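Door duty at Trurkeck, and why my wrists hurt

19/06/2024

I popped over to Trurkeck this week to see how the Skodine project is getting on, and ended up staying most of the afternoon. If you've missed it so far, Skodine is meant to learn household and office jobs by copying people, so first it needs people to do those jobs over and over. Ayana Tesfamariam runs the recording days and keeps the tally: 2315 usable examples so far, with 57 added before lunch on the day I was there. The kit is a gripper in each hand plus a camera on your head, and you get used to it faster than you'd think (the cables take longer!). 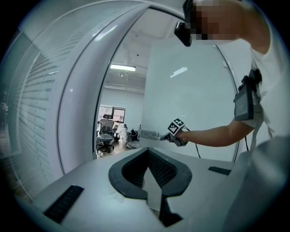

Kitted up for a recording session, with head camera and marker cube on show.

Yurii Pylypenko talked me through what makes a good example – no rushing, no changing your mind halfway, and start again if you bump anything. He throws out more than I would, but he's the one who has to train on it. 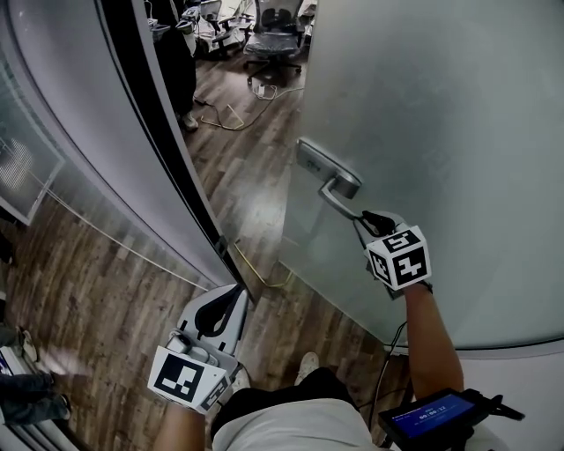
I've been moaning about the lack of everyday tasks in these collections for ages, so I was chuffed to hear doors have gone on the list. Cups and boxes are fine, but an assistant that can't get out of the room isn't much use to me. A lever handle like the one on the frosted glass door is trickier than it sounds when all you've got is a pair of black fingers to hook under it. I had a go myself and my wrists knew about it by teatime.

Roksolana Kobzar wants drawers next, and the Jollwood office joins in from October.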